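The pair of hand grippers at Zallow gets looked at every morning before anyone is allowed to record with them

Stullinville. The technician who looks after the hand-held set at Zallow has one rule for us: don't touch the marker plates. We are let in at 7 a.m., coffee left outside.

The set is two grippers, left and right, with a gray triangular plate fixed on each. People carry them, squeeze them, pick things up with them, and the tracking follows the plates. Later an arm is supposed to do the same moves. Looking after the set is one person's job, more or less full time now.

"It was meant to be an hour a week," the technician says. "Then they started running two shifts."

What goes wrong first?

"Fingers. Always the fingers. They get knocked on the table edge, the pads get greasy, somebody squeezes too hard on a jar lid. A finger that's bent a hair still closes, so the operator doesn't notice. I notice in the numbers, next day, which is too late."

So the fingers come first each morning. Close them on a strip of paper, pull. If the paper slides on one side, the pads come off and get cleaned or swapped. Pads are changed anyway at 3000 closes, read off a counter in the software. The old ones go in a coffee tin. We ask why keep them. "To see how they wore. Left hand wears on the inside. Don't know why yet."

Next the plates. The white points must be clean, no thumb prints, no scratches. A dry cloth only. Somebody once used a solvent wipe and a whole plate had to be replaced, with two days lost while Clelitz shipped a new one. The screws are checked with a small driver, by feel.

"Snug. If I can turn it with two fingers it's loose. If the plate creaks I went too far."

After that comes the part that takes time. Both grippers are brought to the front of the table, held still, jaws open, and the software takes its zero. Then a short run with real objects, same ones each time, before the operators get them.
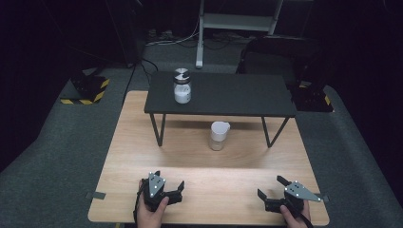

Both grippers held at the front edge of the table, jaws open. The jar is up on the small black table, the plastic cup underneath.

Why a jar and a cup?

"Different problems. The jar is glass, it has some weight and a lid that wants to slip. The cup you can crush. If a gripper can do both without me fiddling, it's good for the day."

The little table is there for the height, we are told. Reaching up to the top and then in under it between the legs turns the wrists a lot, and if a plate is going to drop out of tracking it tends to be there. A drop of a few frames is let go. Anything longer and the run is stopped, plates checked again, zero taken again.

The cables are a sore point. The technician has asked Boros, who built the grippers, for a better strain relief where the cable leaves the body. For now it is tape, and a loop left slack so the pull never gets to the plug. "I retape every Thursday wether it needs it or not." When a cable does go it usually goes right at the plug, and the sign is a finger reading that jumps while the hand is still. Wiggle the cable, watch the reading. Jumps again, new cable. No soldering on the spot, that was tried.

And the log? A paper one, on a clipboard. Date, which gripper, what was changed, initials. It had 73 lines when we looked, most of them pads. A few just say "dropped". One says "dropped AGAIN" with the underline gone through the paper.

What happens after a drop?

"Full check, both of them. Even if only one fell. They're set as a pair, if I redo one alone they disagree about where the table is."

Any advice for a shop starting out with a set like this? The technician thinks for a bit, phone buzzing the whole time.

"Buy spare cables. Buy more pads than they tell you. And write down the zero when it's good, the actual values, so you have something to compare to. I didn't do that in January and I spent most of a week chasing a shift that was probly there from the begining."

The phone goes again. First operator is in the hallway, wants to know if the left one is ready. It needs one more paper pull. We are asked to step back from the table.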